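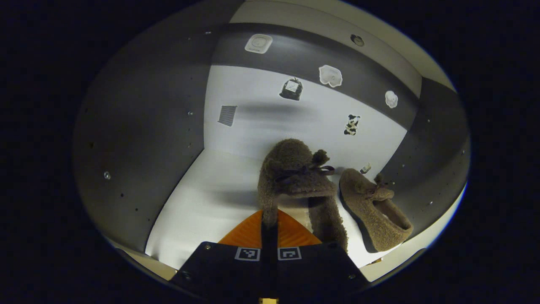

Fuzzy brown slipper with a ribbon bow and a little round ear.

Getting your household list into Liltow without tears
Posted by Yuzuki Wada, 10 January 2022

I love a good household list. Ours started as a scrap of paper on the fridge in Prikcombe and now has 2969 rows, which my family finds hilarious, right up until someone wants to know which tub the camping stove went into. Plenty of you have asked how I moved the old spreadsheet across to Liltow, the free home inventory program, so I've put my tips together while it's all fresh.

Start with a tiny test file
Copy 20 rows into a new sheet and import those first. Pick messy ones! You want the row with the apostrophe in it, the row with no room filled in, and the one where somebody typed half a paragraph under Notes. Twenty rows take seconds to load and seconds to delete again.

One thing per row
Liltow treats every row as an item, so "torch, batteries, spare globe" comes in as one very long name that you'll never find again. Split them up. For things that really do live as a set, I give the set its own row and put the word "set" at the front of the name.

Settle your room names before anything else
My old sheet had Laundry, laundry, Ldry and "wash room" (thanks, Dad). The program reads those as four rooms and makes four little tabs. Sort the sheet by the room column, scroll down and fix the lot in one sitting with find and replace. Spaces at the end of a word count as well, and you can't see them, so run TRIM over the column while you're there.

Leave the colours behind
I'd shaded everything we lend out in green. Colour doesn't come through in a CSV, so I added a column called Lent and typed Y or N all the way down. Much better — now I can search on it!

Write dates the long way
Year first, then month, then day, with dashes between. It looks a bit stiff but it sorts properly, and you avoid the old trouble of the program swapping day and month on you. Format the column as text before you save, or your spreadsheet may helpfully change them all back.

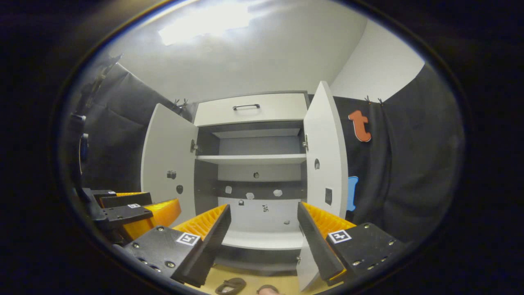 Keep descriptions short
The description box takes 200 characters and quietly drops the rest. I aim for 35 or fewer, with the plain noun first: "jug, glass, 1 L" and so on. When you're scanning a long list on a phone in a dim garage you'll be very glad of it. Anything longer can go in Notes.

Number the tubs, don't describe them
"Blue tub" works until you buy a second blue tub. I write a number on the lid and on one end with a paint pen, and the same number goes in the Location column. Use 01, 02, 03 so that they line up in order.

Save a copy, then save another
Before each import, export what's already in Liltow and pop the file somewhere else. I keep one on the laptop and one on a USB stick in the desk. The undo button only goes back one step, and I found that out with a mug of tea in one hand and my mouth open.

If it all comes in as one column
Your file is using semicolons. Choose "Other separator" on the second screen, type a semicolon and press Preview. The columns should pop apart straight away. If they don't, open the file in a plain text editor and see what's sitting between the words.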